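12/12/19

Today I stayed in the lab until the heating went off, and I still have not closed the budget. I want to write down where it stands before I sleep, because tomorrow I will remember only the arguments and not the numbers.

The form from Unis must be sent this week. It has three lines that matter: arm, gripper, and what they call consumables. I like this word. For the chemists it means gloves and solvents. For us it means felt, toy fruit, plates and cups. Shirley Beaulieu, who checks all our forms, wrote next to it in pencil "please specify", and I understand her. It is hard to look serious when you specify a banana.

The first offer came from Rolard. They ask 3,718 for the gripper with the wrist mount and the cables. Sutherland asks 2,731 for one that is a little slower and has no wrist mount, so we would have to make the mount ourselves. Pádraig is sure he can make it in two evenings. He said the same about the shelf, and the shelf is from August and is still leaning on the wall. I did not say this to him. I only wrote two columns on the whiteboard, one with the mount and one without, and I let him look at it for a while.

My own opinion is that the fingers are more important than the speed. We have hard black fingers now and they are good for boxes and for anything with a straight side. With soft things I am less sure. Felt can fold and slide, and then you do not know if the grip is bad or the object is only being felt. I asked Rolard for a price for soft finger covers and they answered in one hour with a very polite letter and no price.
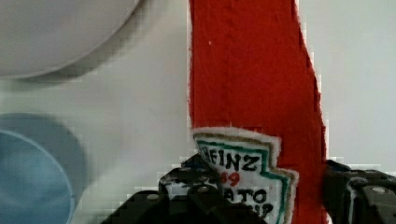

So the covers go into the plan as a question mark. Shirley does not accept question marks in the form, I know it already. I will put 30 for each pair and explain below that it is our estimate. If it is too low, we pay the difference from the small money, and if it is too high, then we have one pair more.

Pádraig thinks that we should not buy soft objects at all. He says, buy everything in hard plastic, the same sizes, and the tests will be cleaner. I told him that a kitchen is not clean in this sense. A person who wants help in the kitchen has a cloth, a sponge, a bag of bread. We talked about it during the whole lunch, and I think we were both right, but it is I who fills the form. The felt stays.

After lunch we made the list of what we have, so that we do not buy it two times. This was a good hour. Pádraig read the names and I typed. The colander I had forgotten completely, and it is one of the best things we own, because with all its small holes it makes trouble for every depth camera I have tried. I wrote "keep" next to it. Next to the frying pan I wrote "keep" also, but with a note that a second pan of a lighter color would be useful. 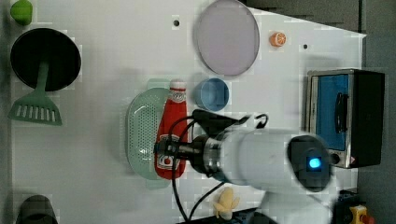 The arm over the ketchup bottle and the colander, with the toaster oven at the right.

The arm itself is the largest question and I left it for the end, like a child with the vegetables. Pralmont can rent us one more arm for 1,231 per month. To buy is better if we use it longer than the project, and nobody can promise me that. I wrote to them to ask if a part of the rent can count toward the price later. In the last place where I worked this was normal. Maybe in this country it is normal too and only I do not know the word for it.

I must also not forget the things which never appear in the offers. Transport, the power supply, the spare screws for the fingers, the second table. Last time I forgot the transport and we had to ask again, and Shirley was kind about it but she sighed on the telephone. This time I made a separate line, and I called it "other necessary costs", which sounds to me very American and correct.

One more thing that I am a little proud of. I called Sutherland by myself, in English, without writing the sentences before. The man spoke fast and I asked him to repeat the delivery time twice, but at the end I had it: six weeks, and the warranty begins on the day of delivery and not on the day of the invoice. Pádraig said he would not have thought to ask this. I gave myself a cookie.

For tomorrow: ask Rolard again about the covers, measure the door before anybody orders a table, send Shirley the list with the banana in it. Pádraig wants to draw his mount and show me. I will look at it honestly. If the drawing is good I will move us to the Sutherland column, and then he must finish the shelf also.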